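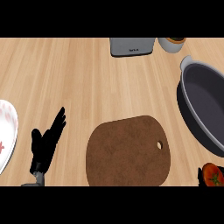 Simulated kitchen cell: progress report to the Flinon fund
Covering the second stage, through the end of January
Prepared by Tracey Sedgwick, with notes from Alfie Lockwood and Malcolm Sugden

Where we are

The tomato-to-board task runs in simulation on the two-armed Urnutano cell, and it can be left running overnight. That was the milestone we promised for this stage and we are claiming it. I would ask Gareth Rudd and the rest of the review group to read the claim narrowly. An overnight run that finishes is a statement about software stability. It says very little about whether the arms do the job well, and less about whether a real pair would.

We logged 352 attempts in the last complete batch. Of those, 145 passed when Alfie watched the recordings himself. The automatic checker had passed 75 more, and he threw those out. Anyone who saw the higher number in our December note should forget it. I was uneasy about it then and should have said so in writing.

What the checker was getting wrong

The checker asks one question: is the center of the tomato inside the outline of the board? It did not ask whether the hand had let go. It did not ask whether the tomato had come to rest. Alfie found attempts where it was still rolling when the clock stopped, and a few where it was held above the board and counted as placed.

The new rule wants the tomato on the board, at rest, with clear space between it and both hands. Malcolm thinks this is too strict and will punish good attempts where a finger stays close. He may be right. I would still take a low number I can defend to a high one I can't.

A still from the run meets the distance part of the new rule: the tomato is on the upper part of the board, the right hand is open around that side, and neither hand is touching it. A still can't show that the tomato was at rest, so it would not count as a pass by itself.

Setting up the cell

Most of the stage went into setup, and that took longer than the plan allowed. The order we now follow after any reset is this.

Load the table and the fixed items first. The gray appliance and the white container with the orange-brown rim go along the far edge. They play no part in the task. They are there as clutter, and Lacey Bloxham has asked more than once whether clutter that far back tests anything. We have no evidence that it does. It stays until we have compared runs with and without it.

Place the board at the near center with its hole toward the right. We had been letting the loader pick the board's rotation at random, and some starting positions put it out of reach of the left arm. The rotation is now fixed, which makes our numbers look better and the task easier. Please bear that in mind when comparing with stage one.

Set the dark cookware on the right and the dish with the pink and red pattern on the left.

Start the arms with a slow joint sweep before the tomato is loaded. If the tomato is already there the sweep can knock it off the table, and the log will record a failed attempt that was never attempted.

Check the wrist offsets on both arms against the saved values. This is the step people skip. Alfie skipped it in the second week, I skipped it in the fourth, and both times we lost a night's results.

Upkeep

I expected a simulated cell to need no looking after. It needs plenty, though none of it involves a wrench.

The thumb on the right hand is the main nuisance. After long sessions its closing position drifts, a little with each grasp, until it reaches the tomato late and pushes it away. Stirnov, who supplied the hand model, sent a patch and told us it was fixed. It is better. It is not fixed. Malcolm restarts the hand controller every 200 grasps, and with that the drift stays within what we can live with. We do not know the cause, and I would be suspicious of any report of ours that said we did.

The left hand has given far less trouble, possibly for the dull reason that it does far less. In most attempts it waits over the table beside the board. We describe this as a two-handed task in the proposal. At present it is a one-handed task with a second hand present, and the next stage should either give the left hand something to do or change the wording.

The contact settings between tomato and fingers were also retuned. The old friction value was so high that a fingertip could drag the tomato along without a grip. Lowering it cost us successes right away. Those successes were worth very little.

Camera view

The overhead view is wide and shallow, with black bands at the top and bottom. The bands cover the near edge of the board, so the policy never sees the whole outline. Lightfoot, our rendering contractor, has offered a taller view at extra cost. I have not approved it. We have yet to see a failure that we could trace to the hidden edge, and Alfie is tagging failed attempts by cause so that we have something to look at before spending money.
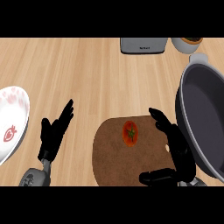 Spending

Computing costs ran over, mainly from the nights lost to bad wrist offsets. The overrun was covered from the travel line, which we had hardly touched. No extra funds are requested for this stage.

Next stage

Rerun the full batch under the new checker, with the clutter in and with it out.

Put the board's rotation back to random, within limits that both arms can reach, and report that result separately.

Get a straight answer from Stirnov on the thumb. Malcolm is preparing a short test that shows the drift from a clean start, so that they can't put it down to our settings.

Decide on the left hand. Lacey suggests having it steady the board, and she will draft a version of the task for review.

The move to hardware is still in the plan. I would not set a start for it until the pass rate has held under the strict rule across two batches, and I can't tell you today that it will. Questions on the logs should go to Alfie, and questions on the budget to me.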